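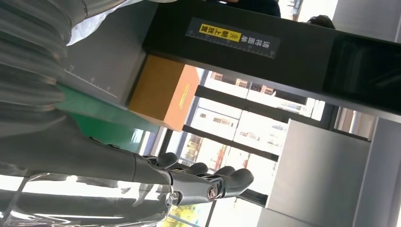 Dimensional weight

Dimensional weight, also called volumetric weight or cubic weight, is a billing measure used in freight and parcel transport. It converts the volume of a consignment into a notional weight, which is compared with the weight shown on a scale. The carrier charges for whichever of the two is greater. In Australian road freight the term "cubic weight" is more usual, while parcel and air services tend to use "volumetric weight".

Background

A vehicle or aircraft can run out of space before it reaches its permitted load. Under a tariff based only on mass, a carton of pillows pays very little for the room it takes up, and the shortfall is carried by shippers of denser goods. Ocean freight dealt with the problem early by quoting rates per tonne or per cubic metre, whichever gave the carrier more revenue. Air and road carriers later adopted conversion factors that express volume in kilograms, so that a single rate table can be applied to both kinds of goods.

Calculation

Two equivalent methods are in use. In the first, the length, width and height in centimetres are multiplied together and the product is divided by a fixed number, the divisor. In the second, the volume in cubic metres is multiplied by a density factor in kilograms per cubic metre. A larger divisor, or a smaller density factor, favours the shipper.

A tariff with a divisor of 3000 treats a carton of 40 by 30 by 26 centimetres as follows. The volume is 31,200 cubic centimetres, and the dimensional weight is 10.4 kilograms. If the carton weighs six kilograms on the scale, the chargeable weight is 10.4 kilograms before rounding. Most tariffs then round up to the next half or whole kilogram. Some also round each dimension up to a whole centimetre before multiplying — a step that can shift a small parcel into the next band.

Measurement of irregular items

Rectangular cartons are measured along their three edges. Cylinders, bundles and other awkward shapes are generally billed on the smallest rectangular box that would enclose them, including any handles, straps or bulges. 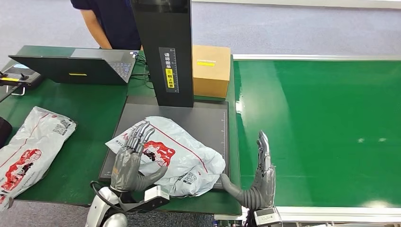
Soft packaging is harder to treat consistently. The thickness of a satchel depends on how its contents have settled and how firmly it is pressed, so two operators may record different heights for the same item. Tariffs handle this in one of several ways: a flat rate for each satchel size, a nominal thickness, or a rule that the item be laid flat and measured at its highest point. Rothe and Pichler compared the three approaches and found that the nominal thickness produced the fewest billing disputes, although it overcharged thin documents.

Effect on packaging

Shippers can lower the chargeable weight by reducing empty space inside the carton. In a trial at the Dreltbridge depot, 800 outbound orders were repacked using a wider range of carton sizes, and the mean chargeable weight fell by 39 per cent. Most of the saving came from light household goods. Dense items such as tinned food and hardware showed almost no change, their scale weight already being the higher figure.

Disputes and adjustments

Where the declared dimensions differ from those recorded by the carrier, the carrier's figures normally prevail and an adjustment is added to the invoice. The shipper may ask for a review within the period set out in the contract. Evidence commonly accepted includes the carton maker's specifications and a dated measurement record made at dispatch.

See also

Chargeable weight
Freight density
Stowage factor
Tare weight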